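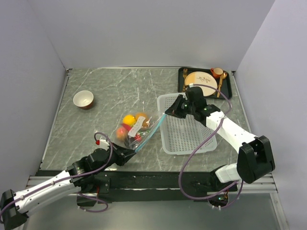

左右のグリッパーで袋の口の水色の帯をつまみ、斜めに張ったところ。

双腕セルの手入れメモ(袋とカゴの作業台)

更新:8月4日

Romauの作業室で使っている卓上の双腕セルについて、日常の手入れと調整のやり方をまとめます。台の上で袋を開ける、食器を並べるといった家事まわりの作業をさせている機体です。工場用の大型機には当てはまらない項目もあります。

電源を入れる前

ケーブルから見ます。うちの機体は紫色のケーブルが手首の上で輪を描き、前腕に沿って肘のほうへ戻ります。確認するのは次の箇所です。

・手首のコネクタの付け根に折れ癖がついていないか
・前腕の留め具がずれて、輪が小さくなっていないか
・土台の下に垂れた部分が台の縁やレールに触れていないか

手首の輪は、指が二本楽に入る大きさにしておきます。きつく留めると手首を回しきったときにコネクタが引っ張られます。逆に余らせすぎたケーブルは、台に置いたカゴや食器に引っかかります。輪の大きさを決めるときは、電源を切った状態でアームを手で支え、手首を両側の端までゆっくり回してみてください。結束バンドは完全に締めず、ケーブルが前後に少し滑るくらいで止めます。

土台のねじは週の初めに増し締めします。一本ずつ最後まで締めず、対角の順に二回に分けます。前側の黒い梁に土台が載っているので、梁とアルミフレームの継ぎ目も同じ工具で見ておくと手間が省けます。締めたあと、ねじ頭から座面にかけてペンで線を引いておけば、次から緩みが目で分かります。

グリッパーの指先

透明な袋をつかみ損ねるようになったら、まず指先を拭きます。設定をいじるのはそのあとです。イソプロピルアルコールを布に含ませ、つまむ面だけを拭き、乾いてから動かします。スプレーで直接吹きつけないこと。関節の隙間に入ります。

袋の縁はよく滑ります。つかむ力を上げたくなりますが、フィルムに白い筋が出たら上げすぎです。うちの設定画面の目盛りでは40から始めて、滑るときだけ少しずつ上げ、60を上限にしています。この目盛りは機種ごとに意味が違うので、数字だけ写しても使えません。自分の機体で、薄い袋と厚い袋の両方を試して決めてください。

指先のパッドは片側だけ減ることがあります。左右のアームで減り方が違うのも普通です。閉じた指の間に紙を挟んで引き、先端と根元で手応えが違えば交換します。交換は向かい合う二枚を同時に。古いパッドの糊はプラスチックのへらで落とします。金属のへらで一度指を傷つけ、そこからパッドが浮くようになりました。

袋の口を張る動作の調整

左右で同時に引かせると、どちらかが先に張って縁が抜けます。うちでは次の順にしています。

1. 左で縁をつまみ、その位置で止める
2. 右で反対側をつまむ
3. 右だけをゆっくり動かし、縁がまっすぐになったところで止める
4. 両方を同じ高さに保ったまま、必要なら少し持ち上げる

中身が入っている袋では4を省きます。持ち上げると重さが片方の指に寄ります。最初の調整は空の袋で行い、そのあと果物の模型のような軽いものを入れて試すのがよいと思います。口の縁に色のついた袋を使うと、張り具合が離れた場所からでも見分けられます。

手首の向きは見落としやすい点です。指が縁に対して斜めに入ると、力を上げても抜けます。つまんだ状態で一度止め、横からのぞいて指の面と縁が合っているか確かめます。

台の上の置き場所

カゴや盆は毎回同じ位置に戻します。位置決めには、天板に貼った小さなテープの角を使うのが簡単です。ただ、反射の強いテープはカメラの見え方が変わるので、艶消しのものを選んでください。以前Nusdaleの倉庫にあった銀色のテープで済ませたときは、貼り直すまで半日かかりました。

グリッパーは隣のカゴの上を横切ることがあります。カゴの縁より低いところを通る経路が残っていないか、速度を落として一周させて確かめます。盆にカップやフォークを置く場合も、いちばん背の高いものに合わせて高さを決めます。取っ手の向きを変えただけで当たることもありました。

天板は固く絞った布で拭き、そのあと乾拭きします。レールの溝に溜まった粉は細い刷毛で手前に掃き出します。エアダスターは基板がむき出しの土台があるので使いません。

記録のつけ方

ノートには日付、直した箇所、ねじを触ったかどうかだけを書きます。長く書こうとすると続きません。動作回数は制御用のパソコンから拾い、200回ごとに指先を外して点検しています。前回のパッドは772回で交換しました。左のほうが先に薄くなっていました。

よくある症状

動き出しで腕がわずかに下がる
土台のねじを先に見ます。緩みがなければ原点を取り直します。

手首が途中で止まる
ケーブルの輪が何かに引っかかっていないか確認します。電源を切ってから外してください。動いている最中に手を入れないこと。

つまんだ袋が指から離れない
パッドの糊がはみ出しているか、静電気です。糊なら拭き取り、静電気なら部屋の湿度を少し上げます。

右腕だけ位置がずれる
肘の金具とレールを手で軽く揺すってみます。3月にずれが出たときは梁の継ぎ目が原因で、締め直して原点を取ったら直りました。

パッドの型紙は工具棚の二段目、Fitusと書いた封筒に入れてあります。使ったら元の封筒に戻してください。袋をつまむ順番の元の案はMattes Kasten、ケーブルの留め方はNoémie Hawthorneによるものです。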